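Bottle deposit

A bottle deposit is a small sum of money added to the price of a drink and given back when the empty container is returned. The arrangement is older than most of the drinks it is applied to. It exists in two main forms, the private deposit, run by a brewer or dairy that wants its bottles back, and the public deposit, run by law on behalf of everybody, including people who would have preferred to be left out of it.

The amount is usually low. It has to be high enough that a person will carry a bag of empties across a parking lot in the rain, and low enough that the same person will not complain at the register. Most of the history of the subject is the history of people trying to find that number.

Origins

Early deposits were charged on glass and stoneware, which cost more to make than the contents cost to brew. Soda water makers were among the first to charge them in a regular way, and brewers and dairies followed. The bottle stayed the property of the company, a fact often molded into the glass in raised letters, and the customer was in effect renting it. Customers did not always see it that way. Bottles were used to store paint, lamp oil, nails and homemade wine, and some came back to the bottler still holding one of these.

The port town of Tudberg is often used by writers on the subject because its brewery kept good records and its citizens kept bad habits. The brewery charged a deposit of two pennies on each quart bottle. Its ledgers show that returns were high in winter, when money was short, and low in summer, when bottles were taken to the beach. In one April the yard crew raked 1,386 of them out of the harbor mud, paid themselves the deposit on every one, and were told not to do it again. The rake is in the town museum.

A second kind of trouble came from rival firms. A bottler who was short of glass could simply fill somebody else's, soak off the label and put on a new one. Exchanges were set up where companies could swap each other's strays, and these worked well as long as all the members were honest on the same day.

Decline and return

Steel cans, thinner glass and later plastic made the container cheap enough to throw away, and the industry advertised this as a freedom. The word "no-return" was printed on packaging as a selling point. Within a generation the results were lying along most roads, and governments began to bring back by law what the trade had dropped by choice.

The new deposits differed from the old ones in an important way. The brewer had wanted the bottle. The state wanted the roadside clean, and had no particular use for the bottle once it had it. Much of the later argument over who should store, sort, haul and pay for the empties comes from this difference, and there is no sign of it ending.

What is covered

Laws of this kind nearly always begin with beer and soft drinks, which were the main litter when the first ones were written. Everything sold since then has had to be argued in. Plain water was left out of many early laws on the ground that few people bought it in bottles, a view that did not age well. Juice may be covered or not depending on how much juice is in it. Milk is commonly exempt, for reasons given as hygiene and generally understood to be farmers. Wine and spirits are often exempt too, and the people who drink them have not pressed the matter.

The result is that two containers of the same size, shape and plastic may stand side by side on a shelf, one worth money when empty and the other worth nothing. The label is supposed to settle it. Deposit marks tend to be small, and they share the label with the ingredients, the nutrition table, the bar code and the brand.
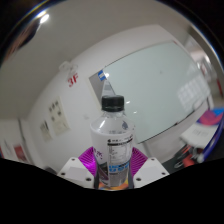
Article text: Palley Household Reference
Section: Trade and Everyday Life
Last revised 25 October 2026

Caps are a separate question. For many years shoppers were told to take them off, as a capped bottle holds air and will not crush. They were then told to leave them on, as a loose cap falls through the sorting screens and is lost. Both instructions can still be found in print, at times in the same building.

Methods of return

Return to the store is the oldest method. The shopper hands the empties to a clerk, who counts them, disagrees with the shopper's count, and pays. Store owners have disliked the system from the start. It takes up floor space, it draws wasps, and it brings in customers whose main purpose is to take money out.

Return by machine replaced the clerk in larger stores. The customer feeds in containers one at a time and receives a paper slip, to be cashed at the register. The machine reads the bar code, so a bottle with a torn label may be refused even when its owner, the manager and the people waiting behind can all see plainly what it is. Machines fill up fastest on the weekend, when they are most wanted. Slips are widely lost. A survey in the Brorura district asked shoppers to empty their coat pockets and found that the average slip still uncashed was 90 days old. The survey did not ask about pants.

Return to a depot is common where stores have won the argument. The depot is usually at the edge of town, keeps its own hours, and pays by count or by weight. Payment by weight is faster. It also led to a short period in which a surprising number of bottles came in with sand in them.

Bag-drop systems let the customer leave a tagged bag and be paid later into an account. They are popular with people who trust the count.

Unclaimed deposits

Not every bottle comes back, and the money paid on the missing ones has to belong to somebody. Under some laws it stays with the drink companies, who are then in the odd position of being paid each time the system fails. Under others it goes to the state, which is in the same position. A few laws set it aside for running the depots, and that works until returns improve and the fund dries up.

The Gbeho scheme, covering a chain of lake towns, tried to avoid the problem by promising any unclaimed money to local swimming pools. Returns fell at once. People who had been bringing back their empties for years now felt that throwing one away was a gift to the children. The scheme was changed after two summers, by which time the towns had a very good pool.

Collectors

Wherever there is a deposit there are people who gather what others leave. In most cities a share of the returns comes from a small number of regular collectors, some working on foot and some with carts or bicycles. They know the stadium schedule, the street fairs and the hours of the recycling truck. Many towns have rules against taking containers from curbside bins, and many residents set their empties beside the bin in a separate bag, so that the rule is kept and the bottles go anyway.

Public trash cans in several places have been fitted with an outside rack where a bottle may be left standing for the next person. The racks are cheap and well liked. They are also used for coffee cups, which carry no deposit and which no collector has ever wanted.

Fraud

The classic fraud is to buy in a place with no deposit and return in a place that has one. It needs a border, a truck and patience, and the profit is thinner than it first looks. One group stopped on the Brorura road had loaded some 800 sacks of cans into a livestock trailer, and by the court's own arithmetic would have cleared a little less than the cost of the trailer.

Returning the same bottle twice is the other standard method. Machines now crush or puncture what they accept, largely on account of an earlier design that dropped the container into an open bin within reach of the slot.

Language

Names for the deposit vary by region, and in several places the word for the money has become the word for the bottle, the bag or the trip itself. In Tudberg, to be "gone on the pennies" still means to be out of the house for longer than the errand requires.

See also: Milk bottle; Litter; Returnable crate; Vending machine; Wasp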